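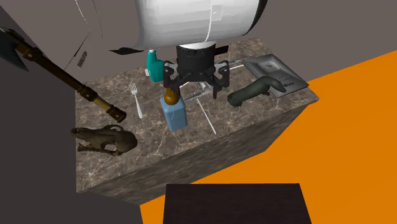
Descaling a domestic water heater every year is a waste of acid, one reader wrote in reply to our September article on hard water, and in most towns the job could be left for five years without any harm. We put the comment to the engineer responsible for water treatment at Jeker, the company that supplies Narkon and the villages on the Kanaan side of the valley. The engineer asked not to be named, as the company is still in talks about its next supply contract.

"Five years is fine if the water is soft and the thermostat is low," was the answer. "In Narkon neither is usually true."

The supply there comes from boreholes in chalk, and it reaches the tap with a calcium content of 88 milligrams per litre. Jeker serves 2452 connections from this source. The Kanaan villages are on the same meter system but take most of their water from an upland reservoir, where the calcium is so low that scale is hardly ever reported. Customers on the two sides compare notes, and in the engineer's view that is where much of the confusion starts.

"Someone in Kanaan has a kettle that has looked new for years, and tells a cousin in Narkon that scale is a myth. They pay the same bill to the same company, so they assume it is the same water."

Scale forms when dissolved calcium hydrogencarbonate breaks down on heating and leaves calcium carbonate behind. The reaction takes place at any temperature, slowly, but speeds up sharply above 60 degrees. In a storage heater the deposit settles on the element first. The element then runs hotter than it was designed to, which makes more scale, and the process feeds itself until the element fails or the safety cut-out trips.

"People ring us when the cut-out has tripped three times in a week. By then there is usually a layer at the bottom of the tank as well, and that has to be taken out by hand. Acid will do it, but you need a lot of it and it goes for the tank fittings at the same time."

The obvious remedy is to turn the thermostat down. Here the engineer is careful. Stored hot water has to be kept at 60 degrees to control legionella, and Jeker's printed advice gives that figure for every tank it inspects. Many heaters in older houses are set to 70 or even 75, either from habit or to make a small tank go further.

"Bring it down to 60 and leave it there. Don't go to 50 to save the element. I would sooner replace an element."

On softeners the company's position has changed. For years it advised against them, mainly on account of the salt that ion-exchange units discharge to the drain. It now accepts them in houses with storage heaters, provided that one tap in the kitchen stays on the untreated main. The model most often fitted in Narkon is the Curer, a single-column unit which regenerates on metered flow. The engineer has one at home, bought at full price.

"The meter is what matters. The old timer units washed the resin every third night whether you had used any water or been on holiday. With a metered unit the salt use follows the water use."

The resin in such a unit should last 12 years on a supply free of iron and with low chlorine. Narkon's boreholes meet both conditions for most of the year — the exception is the fortnight after the mains are flushed, when iron can rise for a short time. The engineer bypasses the softener over that period.

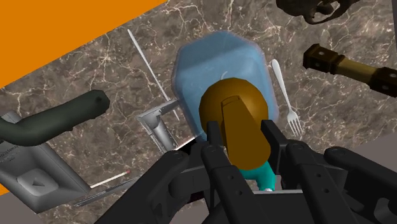
Computer-rendered view: a round brown object held between two black fingers, with a teal object partly hidden beneath it.

Magnetic and electronic conditioners, clamped to the outside of the pipe, got a shorter reply. Jeker ran one for over 2 years on the heater in its own depot, with an untreated heater of the same make beside it. Both elements were drawn and weighed at the end.

"There was a difference of a few grams, and it was in favour of the one with nothing on the pipe. I wouldn't read anything into that. The two heaters weren't drawn from equally, so it wasn't a proper trial. But I was not tempted to buy another."

And the reader's five years? For an unsoftened storage heater in Narkon, set to 60 degrees, the engineer would drain the tank and look at the element after 18 months, then fix the interval by what is found. For a softened supply, three years. In Kanaan, the comment can stand as written.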